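Altetti fitted sheet, extra deep

Cotton percale, 200 thread count. Elastic all the way round, not only at the corners. Fits mattresses up to 35 cm deep, including a topper. Item no. 694.

Sizes: single, double, king, super king
Colours: sand, stone, white, dark olive
Care: machine wash at 40, warm iron, line dry or tumble on low

The sheet is cut from a single width of cloth, so there is no seam down the middle. Percale has a crisp, matt feel and sleeps cooler than sateen. It softens after the first few washes. Expect shrinkage of up to 3 per cent, which the cut allows for.

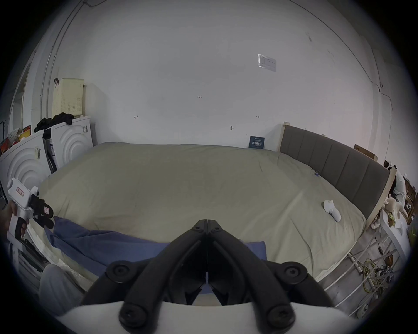 Measure the mattress before ordering, from the bottom piping to the top, and add the topper if you use one. If you fall between two depths, take the deeper. The corner marked with a woven tab goes at the foot, on the left.

The matching duvet cover is sold separately and closes with 11 buttons.

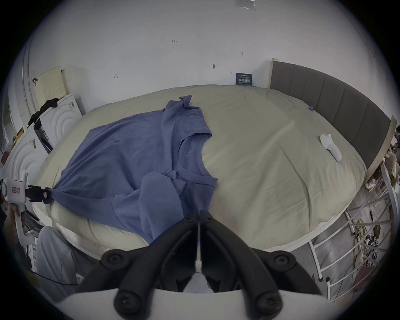
Colour will hold best if bedding is washed apart from clothing for the first few cycles. Turn the cover inside out and leave room in the drum. A blue T-shirt like the one on the bed should go in a separate load from pale green covers, particularly when new. Avoid bleach and fabric conditioner.

Delivery is from our Domański warehouse, usually in three working days. Orders placed before 15:00 leave the same day. Unopened packs can be returned within 30 days.

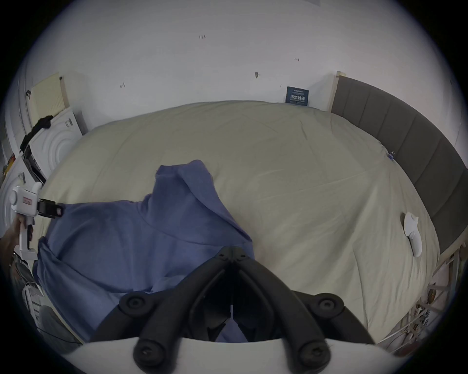

Will the sheet fit an adjustable bed?
It fits one-piece adjustable mattresses. For a split mattress, order two singles.

Pillowcases in sand are back in stock in February.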